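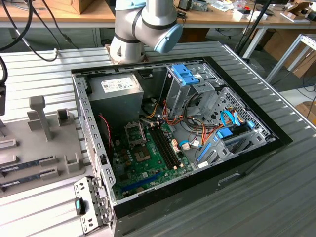

Department of Design and Material Culture, Ellance Institute

3. The opened case as a place to work

3.1 What a reader of the case meets first

We came to the desktop computer by way of the people who look after old ones. Most writing on repair begins with the fault and ends with the fix, and the box in which all of this takes place is treated as little more than packaging. After a good many mornings spent at the Narkholm repair rooms, we began to feel that the box deserved rather more of our attention. A desktop case with its side panel off is a small furnished room – it has a floor, walls, a few large fixtures nobody wants to shift, and a great deal of wiring that has to go somewhere.

The case we discuss in this section is of a familiar sort. Laid on its side, it gives the motherboard as its floor, with the power supply in one corner and the drive cage across from it. The large parts are the ones that newcomers name first and with most confidence, and they are also the ones that decide where a hand can comfortably go. Philomena Breathnach, who kept our field notes, calls them "the wardrobes", and the name has rather stuck with the rest of us.

3.2 Colour as a quiet set of instructions

Something we had not expected to write about at such length is colour. In this case the latches on the drive cage are blue plastic, quite bright against the grey metal around them, and our interviewees spoke of such latches with real affection. One told us she had learned to take a machine apart as a teenager simply by "going after the blue bits", and had come to little harm by it. We asked visitors to the Narkholm rooms to point to the parts they thought they were allowed to touch, and coloured plastic was chosen again and again, well before anything made of bare metal.

The difficulty is that colour is not used for one thing only. The long expansion slot on the board is blue as well, and so are the SATA cables, and neither of these is a handle in the sense that a latch is. The power wires bring in their own scheme of orange, red and yellow, which means a good deal to an experienced repairer and next to nothing to anybody else. Our visitors tended to read the wires as a warning, and several drew their hands back from them. We found this rather touching, and also useful to know when deciding how to lay out the printed guides described in Section 5.

3.3 The socket and the memory slots

The middle of the board asks for a different sort of care. In Figure 2 the processor socket is empty and its metal bracket stands open, and the memory slots lie to the right of it with white tabs at their ends. These are parts with a clear open and closed state, and we noticed how much people relied on that when talking about a machine. A raised bracket was nearly always taken to mean that work was under way and somebody would be back.
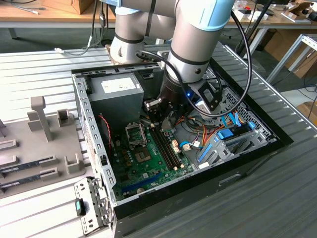 Figure 2. The open case on the slatted bench, with the empty processor socket and the memory slots to its right.

The tabs on the slots were much less talked about. They are small, they sit at the very ends of the part they serve, and with the power cables lying across the right portion of the board there is plenty nearby to draw the eye away. Repairers at the Foley workshop told us they always look for the tabs before anything else, and we have taken up the habit ourselves – it is a pleasant way to get one's bearings on an unfamiliar board.

We turn next to the cables, and to the question of what repairers mean when they describe the inside of a case as tidy.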